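Small thread about learning to read a knitting pattern in a language that is not mine. I live in Palby since two years and this winter I joined the evening group at the library.

1/ My grandmother taught me to knit without any paper. She showed me, I copied, she pulled it out, I copied again. So when the group gave me a printed pattern I could not understand one line of it.

2/ "K2tog" I thought was a brand of wool. It means knit two stitches together. "Work even" does not mean to work in a calm way, although I tried this also.

3/ The pattern is for a hat called Gedimance. You cast on 34 stitches for the small size and the wool must be thick. I bought mine in the Cuautle shop near the bus station, grey, two balls.

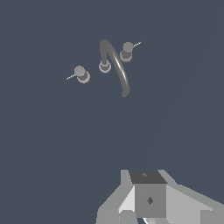
Three grey pegs on slate blue. I would like the hat in these colours.

4/ What helped me most was to write my own small dictionary on the back page of a notebook. Left side the short form, right side what my hands must do. I do not translate the word, I write the movement.

5/ Please be careful with British and American patterns if you crochet too. The same name can be a different stitch. I made half a scarf before a lady in the group told me, very kindly.

6/ Somebody asked how many stitches are in one hat. Mine will have over 3,000, if I did the sum correctly. It is good that I did not do this sum before I started.

7/ I am now at the part where the crown gets smaller and I must change to the short needles. If you know a clear explanation of "ssk" for left-handed people, please send it to me. The drawing in my pattern is for right hands only.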